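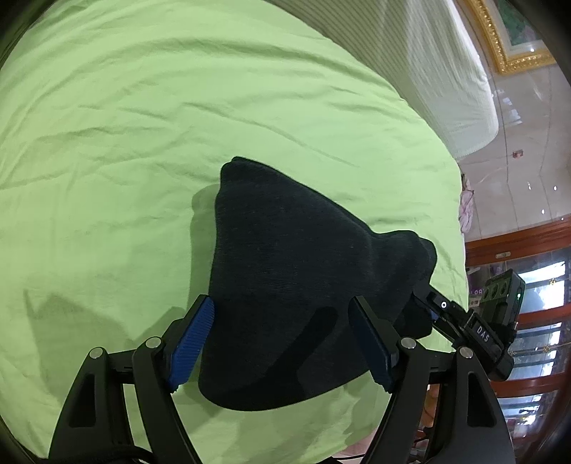 Inicio | Archivo | Ropa y armario | Contacto

Doblar punto oscuro

El punto gris carbón marca los pliegues menos que el algodón liso, pero se deforma por el borde. Doblo siempre sobre una tela clara — verde lima, en mi caso — para distinguir bien el contorno.

Primero, mangas hacia dentro. Después, un solo pliegue transversal, sin presionar. Si un extremo queda fruncido, se abre y se repite. Cajón de 11 cm de fondo; en vertical no cabe.

Comentarios

Unathi Nkosi: ¿Y con cuello alto?

Mortimer Pennington: Yo lo enrollo. Ocupa más.

Entradas recientes
Cajones Trunda: medidas
Lavar lana a mano
Perchas Nesano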